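3.2 Collection of demonstrations

Demonstrations were recorded in two ways. In the first, the operator held the gripper tool directly and carried out the task by hand, with the camera fixed to the tool recording the work surface and both fingers throughout. In the second, the operator sat at a separate desk and drove the arm remotely through a pair of hand controllers. The same finger geometry was used in both conditions, so that any difference in the resulting policies could be attributed to the manner of teaching and not to the hardware.

Five operators took part. Two had previous experience of remote operation from the Nurmi trials; the remaining three were given a practice period before recording began. All operators worked from the same written instructions, prepared by Kaisu Ikonen, which stated the goal of each task but left the order of movements to the operator. An earlier version of the instructions had fixed this order as well, and was withdrawn in July after operators reported that they were watching the sheet instead of the parts.

The task set comprised picking up a single moulded part, turning it and placing it in a marked tray, and clearing small scraps to one side of the work surface. Scraps were left where they fell between attempts. Marks on the surface were likewise not cleaned off during a session, as we wished the recordings to include the ordinary disorder of a bench in use. 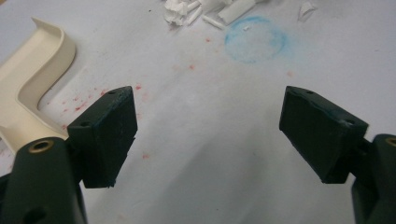

Figure 2. View from the camera on the hand-held tool, with the jaws open. A curved cream-coloured part lies to the left and a pile of white shavings beyond the fingers.

A total of 2,597 attempts were recorded across both conditions. Each was reviewed by one of the authors and marked as complete, partly complete or failed. Attempts in which the operator stopped to adjust the equipment were removed, as were those in which the position tracking of the tool was lost for more than 600 milliseconds. Shorter losses were filled by interpolation. Of the attempts removed, 166 came from the remote condition, and most of these were caused by a fault in the controller link that was later traced to the network switch at the Dikitside laboratory.

Failed attempts were kept in a separate set. They were not used in training the policies reported in Section 4, but they were used in setting the threshold for the grasp detector.

3.3 Finger opening and timing

The width of the jaw opening was estimated from the camera images alone. In the hand-held condition no motor is present, and a reading comparable to that of the arm could not be obtained in any other way without adding weight to the tool. The estimate was checked against a set of spacer blocks at the start of each session. Where it differed from the block width by more than the permitted margin, the session was not begun until the camera mount had been reset.

Operators using the tool by hand tended to close the fingers while still moving towards the part. Those working remotely nearly always came to a stop first. This difference was not anticipated in the study design, and it affects the comparison in two respects. The hand-held recordings are shorter, and the moment of contact is harder to label. We therefore asked two reviewers, Ovidiu Crăciun and Yetunde Fashola, to label contact independently in the hand-held recordings, and took the earlier of the two frames where they disagreed.

No attempt was made to slow the hand-held recordings to match the remote ones before training. The effect of doing so is examined in Section 5.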